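Home | Course outline | Handouts | Reading | Contact

Gudetley Short Courses: Furniture for Small Workrooms
Handout 4: Desks and what goes under them

Welcome back! Last time was chairs, and a lot of you stayed behind to argue about armrests, which I loved. Now we get to my favourite bit of the whole course – drawers.

A drawer is a box that slides in another box. Simple enough, and yet a good one is a real pleasure to use and a bad one will annoy you several times a day for years. Keep that in mind when you do the exercise at the end.

Where to put the drawers

Most desks offer three choices: a shallow drawer across the middle, a pedestal standing on the floor, or a small unit hung from the underside of the top. The middle drawer is lovely for pens but steals room from your thighs. The pedestal holds masses of stuff and can be rolled away if it has castors. The hung unit sits between the two, and it leaves the floor clear for sweeping (try mopping round a full pedestal and you'll see why I get excited about this).

Measure from the floor to the underside of the desktop before you choose anything. In the Borkolville study we drew up in August, the client had already bought a pedestal 9 mm too tall. It went back.

Open and closed storage

Plenty of units mix the two, a drawer with a shelf or open space near it. Use the closed part for small loose things and the open part for whatever you reach for without looking: a notebook, headphones, the charger. If the open part is low down, sit in your chair and try it. Can you get a hand in there without bending right over? 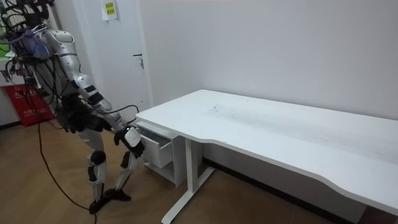 Photo: Gudetley Short Courses, furniture set

The small white unit hangs at the left end of the desktop, with the upper drawer partly open and an open compartment beneath it. Look at the front edge of the desk too – it dips gently inwards near the middle. I'm very fond of a curve like that, as it lets you pull your chair in a little closer.

White tops do show smudges and scuffs, and this one has a few faint grey ones towards the back. Start with a damp cloth and go gently.

Exercise

Draw your own desk from the front, at any scale you like. Mark the knee space, then add one drawer and one open shelf. Bring the drawing with you, rubbed out bits and all!

Related handouts
Handout 3: Chairs and armrests
Lamps and daylight: the Chin reading room
Hinges, runners and stops
Case study: the Borkolville study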